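Section 5: Sorting and Storing the Small Stuff

Jamix Desk Drawer and Box Kit, set-up guide. Last revised December 27, 2024.

Read this section before you fill anything. Most people skip it, dump the contents of an old drawer into a new box, and write to us in January asking why the kit "didn't work." A box does not organize anything. You do that part.

5.1 Choosing a box

The kit includes the Flurketton insert tray, which we still sell and which I still think is more tray than most desks need. An open cardboard box with low sides will do the same job if the bottom is flat and the corners hold.

1. Set the box on a table at a height where you can see straight down into it.
2. Press on each corner. If one gives, tape it from the outside.
3. Leave the lid off, if there is one. Lidded boxes get things stacked on them and then stay shut until you move house.

Note: A white interior helps with small dark items. The Fahy liner sheets are sold for this purpose. Plain paper is fine.

5.2 Bundling a cable

The Wonier clip-on cable keeper has its own leaflet and a list of promises I would not repeat here. A short tie does well enough for a charging cable.

1. Unplug the cable at both ends and lay it out straight.
2. Start a hand's width from one plug and make loose loops, all in the same direction.
3. Stop before you reach the connectors. They should stay outside the loops.
4. Close the tie near the middle of the bundle. Snug is enough.
5. Turn the bundle so the plugs point the same way, then lower it into the box on its side.

Caution: Do not wrap the cable tightly around your fingers or around its own plug. The bend next to the connector is where cables tend to fail, and a neat-looking bundle can still be a badly bent one.

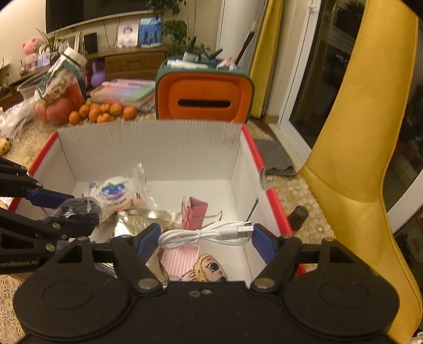

Jamix Guides Desk

A white USB cable bundled with a small white tie is about as far as you need to take this. The loops can be uneven. What matters is that the metal plug is easy to find and is not folded back under the rest.

5.3 Mixed contents

We are often told that every item needs its own compartment. I have my doubts. In a shallow box, a cable can share space with a big pink binder clip and a wrapped snack and you will still find all of them, provided you follow a few rules.

1. Put flat items in first.
2. Stand binder clips where you can reach the wire handles. Keep those handles away from cables, which they catch on.
3. Place wrapped food toward the back, with nothing heavy on it. A pastry with blueberries on the wrapper is still a pastry, and it will be crushed like any other.
4. Lay the bundled cable in last, on top.

Caution: Food in a desk box is a short-term arrangement. Check the date on the wrapper before you store it. Throw out anything with a split seal.

Note: Shiny foil packets all look alike after a week. If yours has no clear label, write on it or eat it.

5.4 Checking the result

1. Look into the box from above. You should be able to name each item without moving another.
2. Lift the cable out by the bundle. If something comes up with it, return to 5.3, step 2.
3. Slide the box to the place where it will live and repeat step 1 there — the light is usually worse.

Replacement ties are listed under part 811 and come in packs of 8. For labels, see Section 7.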